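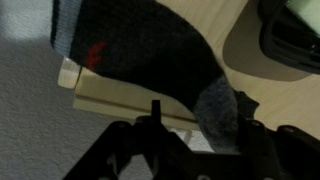

Spent the afternoon on gripper maintenance for the sock cell, and I'm writing it down while I remember it. We run one arm with a two-finger gripper, and its whole job is to pick up socks and lay them out. I use a dark sock with a grey toe for grip checks, and I like it held by the toe. The light blue stripe at the cuff makes it easy to tell which end is which, and dark fabric against the pale wood gives the wrist camera a clean edge to find.

2/ The complaint on the log was slipping. The arm would close on a toe, lift, and lose the sock partway to the bin. It got worse over a couple of weeks in January, so I figured wear before I figured software.

3/ First thing is power off and fingers open by hand. Look at the pads under a good light. Ours had gone shiny on the inside faces and were packed with lint along the lower edge. Knit fabric sheds more than you'd think.

4/ I clean with a dry nylon brush first, then a lint-free cloth with a little isopropyl. Don't start with the wet cloth. It turns the fuzz into paste and pushes it into the screw holes.

5/ The right pad was past cleaning. Swapped both, so they wear together. We buy pads from Kimcombe, and the last set did 31 shifts. The set before that did more, but we were running thinner socks then.

6/ Four screws per pad, snug and no tighter. The finger plates are easy to bow. If you can see light between the pads at the top when the gripper is closed, back the screws off and start over.

7/ After new pads you have to redo the closed position. I jog the fingers together slowly until they just touch, zero it there, and save. Skip this and the controller thinks it's still closing on the old worn rubber, and it squeezes too hard.

8/ Force next. I had it at 900 on the controller's scale, which was me making up for bad pads. Brought it back down a step at a time until a toe held through a full lift and a sideways shake. Left the new value on the card taped to the cabinet.

9/ Camera check. Lint settles on the lens cover too — wipe it every time you do the pads. Then look at the live view and make sure the fingertips sit where they did before. Malou Ingvarsson put tape marks on our monitor for this and I use them every time.

10/ Cable check while you're in there. The one for the wrist camera had rubbed against the bracket and the jacket was getting thin. Moved the clip up 7 mm and put a sleeve over the worn part. New cable is on order.

11/ Ran 118 picks before I handed it back. Two misses, both on a sock that was folded under itself at the toe. That's a pick-point problem and I'll look at it separately. No drops in the air.

12/ New entry on the schedule: brush the pads at the end of every shift, check the zero once a week. I've asked the evening crew to write down any drop along with which sock it was.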